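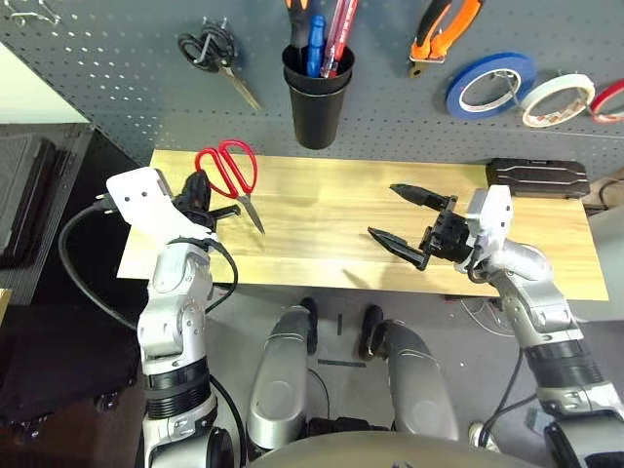

A place for the scissors: Marion Swanson on keeping a shared bench in order

Marion Swanson has been looking after the tool wall at the Siswood repair workshop since August, when the previous organizer moved away and left her a box of hooks and a key. She had asked for the key. The hooks were a surprise.

The wall is gray pegboard, with a light wooden board in front of it where people work. Scissors, pliers, screwdrivers and rolls of tape hang within reach. There are 203 names on the sign-up list, though most of those people come in once or twice a year to fix a bag strap or a lamp.

"The ones who come every week know where everything goes," Swanson said. "The wall is for the others. If you walk in with a broken zipper and you have never been here, you should be able to find the scissors without asking me."

She spent 22 years in the back office of a furniture store before she retired, and she said she learned most of what she knows about storage from watching people look for the stapler. Siswood had drawers when she started, a gray metal cabinet of them. She emptied it in her first week.

"People put a tool in a drawer and then somebody puts a catalog on top of it," she said. "We had four tape measures in there and we kept buying tape measures."

The pegboard came from a shoe repair shop that was closing. Her neighbor Murdo McIver drove it over in his van and helped her screw it to the wall. They put spacers behind it so the hooks would have room to go through, and had to take the whole thing down once when they found the spacers were too thin.

"She said a quarter inch was enough," McIver said. "I had my doubts but I held the drill."

The scissors took the longest to sort out. Swanson keeps a pair with black handles on a metal hook at the left side of the wall, and a pair with red handles that people use down on the board. The red pair is for paper, tape and cardboard. The black pair is for fabric. She had tried labels, and then tried telling people, before she settled on color.

"I can say 'use the red ones' from across the room," she said. "A label you have to walk up to."

She said the fabric pair still gets used on cardboard now and then. When it happens she sends them out for sharpening with Davina Mackay, who runs the sewing table on weekday evenings and takes her own shears to the same place.

Mackay would like the fabric scissors moved to the sewing table altogether. "If they hang by the tape, somebody will cut tape with them," she said. "Marion and I have discussed it." Swanson said the sewing table is packed up at the end of each evening and she wants the scissors out all the time. For now they stay on the wall.

The tape was easier. The rolls used to sit in a shoebox, where they picked up lint and the loose ends got lost. Now the blue, the white masking tape and the red hang side by side on a horizontal rod. Blue is for marking where a part came off, Swanson said, and red goes on anything that should not be plugged in. Masking tape is for everything else, and it runs out first.

"You pull from the rod and cut with the red scissors," she said. "Fold the end under. I ask everyone to fold the end under and maybe half of them do it."

Screwdrivers stand in a black plastic cup holder fixed to the board. Swanson wanted them on individual hooks, in order of size. Định Đặng, who repairs small appliances at the workshop and uses the screwdrivers more than anyone else, talked her out of it.

"I use one, put it down, use another one," Đặng said. "When I finish I have three in my hand. With the cup I drop them in and I am done." He asked for handles in different colors, so he can tell them apart from above, and brought in a blue one from home.

The pliers, orange and black, hang off to the right of the cup. Swanson said they have been in the same spot since the first day and have never gone missing. She does not know why the pliers are so well behaved.

She did not want outlines painted around the tools. A workshop she visited at the Plosport community center had them, and she thought they looked good, but half the shapes no longer matched what was hanging there. She moves hooks often enough that she would be repainting every month.

She spends the last ten minutes of each session at the wall. She hangs up what is lying on the board, checks the tape and wipes down the wood. She leaves projects alone if they have a name on them. Without a name, they go on a shelf for 2 weeks.

Her next job is the cables. The workshop has a bin of cords and wires that she described as one single object by this point. Đặng has offered to help her pull it apart and throw out anything that no longer fits a machine. She is thinking of wide hooks for the long ones, lower down, where there are still free holes.

"I have plenty of hooks," she said. "He left me a whole box."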